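Flindow Shelf Kit, README

Flindow is the add-on Proment sells to people who already own a humanoid and would like it to tidy. The license covers 2 robots. Installation takes one Friday, or four if you skip the calibration.
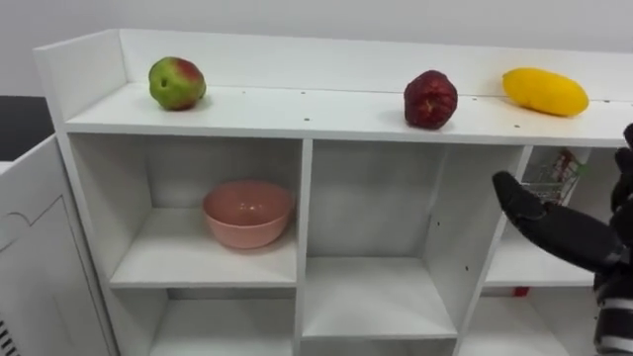 Lindalva Cavalcanti: Does the fruit profile come with the base license, or is that extra again?

Extra. So is the bowl profile. The manual is free and runs to 50 pages, 7 of them useful.

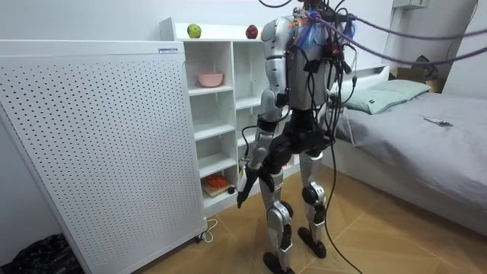

Bedroom setup, robot on its tethers.

Keep the tethers on for every run. Grasp settings live in the hand menu, under "Other", naturally.

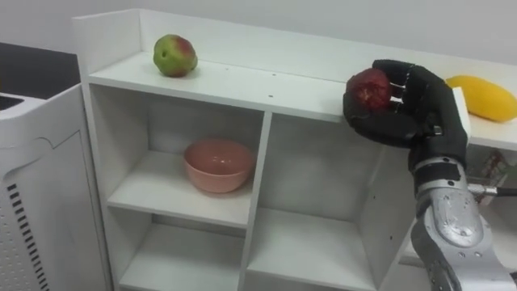
Page last changed: December

Known issues: the grip preset resets after each update. Send logs to Anderson Fagundes, who would prefer them zipped.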